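How to set up the Cikia head-mounted recording kit for kitchen work

Posted 2022-02-22
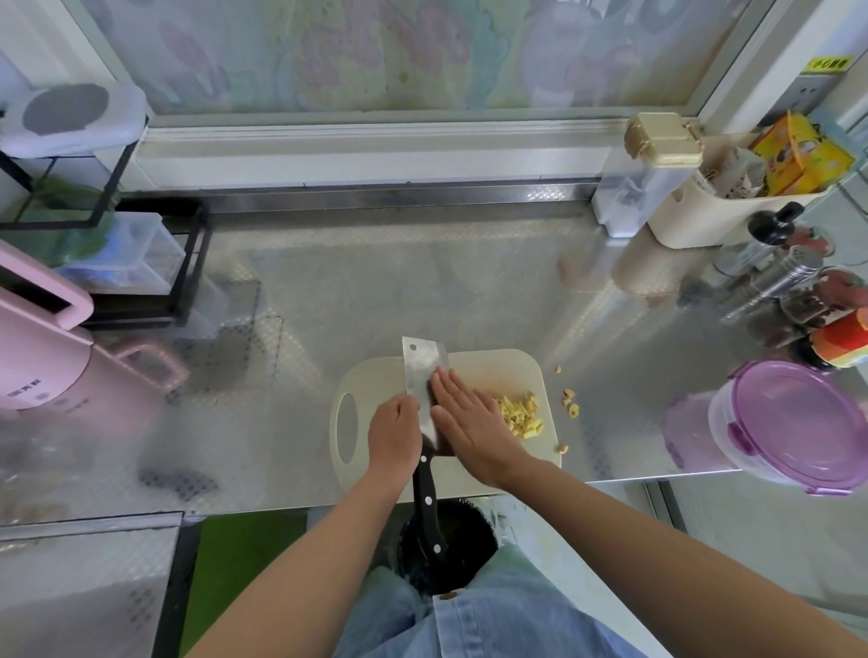

The Cikia kit is what I've been using to record cooking demos for a robot arm, and I get enough mail about the setup that I figured I'd write the whole thing down. You wear a camera on your forehead, do your chores, and the software turns the recordings into training material. Chopping is what I'd start with. Both hands stay in one small area, and if your aim is right you get what I've got up top: the whole board, the cleaver handle in the right hand, the left hand spread flat on the side of the blade, and enough counter around it to see the kettle and the jars. If your own view looks like that, you can skip to step 3!

What you need: the kit itself (mine was 292 dollars from Drollivberg, the shop that sells it over here), a phone for the preview, and a kitchen you don't mind showing to strangers.

Step 1. Fit the headband

Put it on before you pair anything. The band has a dial at the back, and you want it snug but not headache-snug. I made mine way too tight the first few times and had a red line across my forehead all evening. If you wear glasses, put them on first and then the band.

Step 2. Aim the camera

Open the preview on your phone, prop it up somewhere, and stand at the counter the way you normally would. Tilt the camera down until the near edge of the counter shows at the bottom of the preview. Don't cheat by bending your neck - you will forget in a minute and the angle goes with it. Ziad Khalaf, who answers the support mail at Drollivberg, told me to do 2 clicks down from level and then adjust from there. That works for me, but I'm on the tall side, so try it and see.

Now pretend to chop. Your wrists should stay in view the whole time, and so should the board, handle and all.

Step 3. Lock the exposure

Steel counters and a bright window behind them are a rough mix. Hold your finger on the board in the preview until the little padlock shows up. Skip this and the picture brightens and dims every time you look up.

Step 4. Record in short clips

I keep each clip under 5 minutes. Long ones upload fine, but labeling them is a pain. Start the clip with your hands off the board, do the job at your usual speed, then take your hands away again before you stop. The software uses those empty bits to find the start and end.

Step 5. Check and upload

Watch the first clip all the way through before doing more. I have 193 clips in my account now, and the early ones are mostly my chin strap. Upload over Wi-Fi, and pick "two-handed" in the task menu for anything with a knife.

Would I buy it again? Yeah, I would. The battery door is flimsy and I wish the band came in a second size, but the hand tracking is really good. If yours shows up with the old firmware (mine was from October), update it before step 2 or the padlock won't be there.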